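Keeping the Wild Things Outside: Mice, Raccoons, Squirrels and One Very Stubborn Skunk

Updated 26 February 2026

We moved out to the edge of Prirkent for the trees and the quiet, and what we got was company. I love wildlife! I love watching it through a window with a cup of coffee. I love it a lot less in the pantry, and over the years I've picked up a pile of tricks for keeping us on our side of the wall and them on theirs. So here they are, in the order I think of them.

Start with a flashlight, after dark

Have somebody stand inside the garage or the basement with the lights on while you walk around the outside at night. Wherever you see a glow, air is getting through, and a mouse might be too. A young mouse can squeeze through a hole the size of a dime (I didn't believe it until I watched one do it under our side door). Mark each spot with a bit of masking tape so you can find it again in the morning. Our house is number 564 and it's old, so by the time I finished the first round it looked gift-wrapped.

Look extra hard where pipes and cables come in, and at the bottom corners of the garage door. The rubber there curls up with age and leaves a neat little triangle at each end.

What to stuff in the holes

Spray foam by itself is a snack. They chew right through it, and then you've got crumbs of foam and a mouse. I use copper mesh, packed in tight with a screwdriver, and then a bead of caulk over the top to hold it. Steel wool works too, but it rusts outdoors and leaves an orange streak down the siding that I've never been able to scrub off.

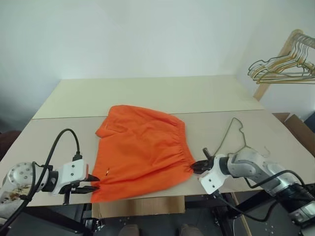 For anything bigger than a quarter I cut a square of hardware cloth — the quarter-inch kind, nothing wider — and screw it down over the gap with washers. Wear gloves for this. The cut ends are mean, and I have the scars to show for the time I thought I'd just do the one piece quickly.

The pantry and the laundry room

Dry goods go in glass or metal at our house now. Thick plastic bins hold up for a while, but a mouse with a whole winter ahead of it has nothing better to do than gnaw on a corner. Pet food is the big one people forget. So is grass seed, and so is the bag of birdseed leaning against the dryer (guilty).

Pull the dryer out once a year and check the vent hose where it meets the wall. Outside, the flap should swing open when the dryer runs and drop shut when it stops. If lint has gummed it open, you've hung out a welcome sign. Clean it off with an old toothbrush. Don't put fine screen over a dryer vent, by the way, it clogs with lint and that's a fire waiting to happen.

Clothes left in a heap on the floor all season make a lovely nest. I keep out-of-season things in lidded bins, and I shake everything out in September when the sweaters come back up. One year I found a stash of sunflower seeds in a wool sock, every one of them still in the shell. 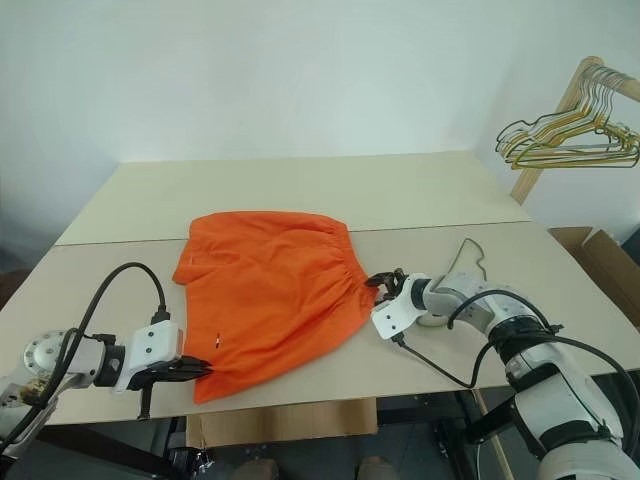
Orange, with a puckered waistband, laid out flat.

Trash night

Raccoons can open nearly anything you can open with one hand. I tried bricks on the lid, I tried a rope, and then I bought a pair of heavy bungee cords with metal hooks at Ferri and crossed them over the top. That did it, mostly. What helped even more was putting the can out in the morning instead of the night before. I hate getting up for it. I do it anyway.

Meat scraps and fish skins live in a bag in the freezer until pickup. Rinse the can with hot soapy water when it starts to smell, and leave it open in the sun for an afternoon.

About sprays

I get asked about peppermint oil all the time. My kitchen smelled like a candy cane for a month and the mice carried on exactly as before. I also tried a bottle of Omadine, a granule you shake around the foundation, and I think it bothered me more than anybody with four feet. Rain took it away in 3 days. Some people swear by these things and I won't argue, but I'd close up the holes first and see if you still want to spend the money.

Mothballs, please don't. They're poisonous, and scattering them around the yard isn't what the label says they're for. 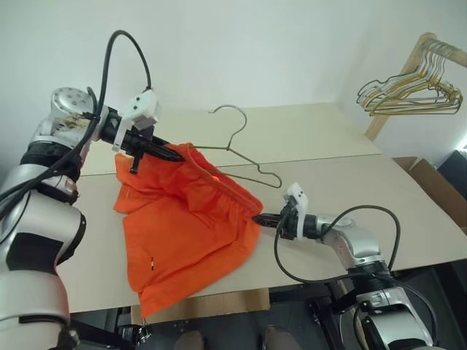
A reader over in Dotau wrote in to say that ammonia rags never did a thing for the skunk under her steps, but a work light left on under there did: "I left it burning for two nights with a radio on the talk station, and by the second evening he'd packed up and gone. I had the wire over the hole before supper." I've since tried the radio myself, and I'm a fan.

If you do this, make good and sure the den is empty before you close it. I crumple newspaper loosely into the opening and leave it. If it hasn't moved after three nights of decent weather, I go ahead. In spring and early summer there may be babies in there too small to walk out, so I wait, or I call a licensed wildlife person and let them look.

For the closing up, dig a trench along the edge of the steps or deck, run hardware cloth down into it, and bend the bottom outward in an L shape so a digging animal hits wire. I went down 18 inches in our clay and complained the whole way. Twelve would probably have done fine.

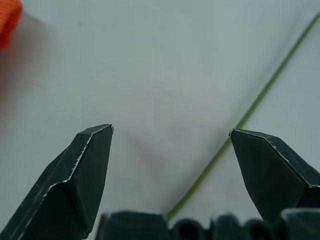
Squirrels and the roof

Trim back the branches first. A squirrel can clear a gap that looks ridiculous from the ground, so I cut ours well back from the gutters and I go out and look again every fall, because that maple doesn't quit.

Then check the chimney cap and the attic vents. Ours had the flimsy plastic louvers and something had chewed through a corner the width of my hand. I put metal mesh behind them from the inside, stapled and then screwed. Noise overhead in the daytime usually means squirrels. At night it's more often mice, or raccoons if it sounds like somebody moving furniture.

Cleaning up after

Don't sweep or vacuum mouse droppings. Dust from them can carry some nasty illnesses, so open the windows, put on gloves, and wet everything down with disinfectant or a bleach mix. Let it sit for a good five minutes and wipe it up with paper towels. The towels go in a bag, the bag goes in another bag, and out it goes. Wash your hands even though you wore gloves.

Bird feeders

I'm not giving mine up! But I moved it well away from the house, put a baffle on the pole, and I bring it in at night when the bears are around. I sweep up the hulls underneath when I remember. There are 4 kinds of seed in the bin right now and the goldfinches want none of them, so if anybody has luck with thistle in a tube feeder, leave me a note with the brand.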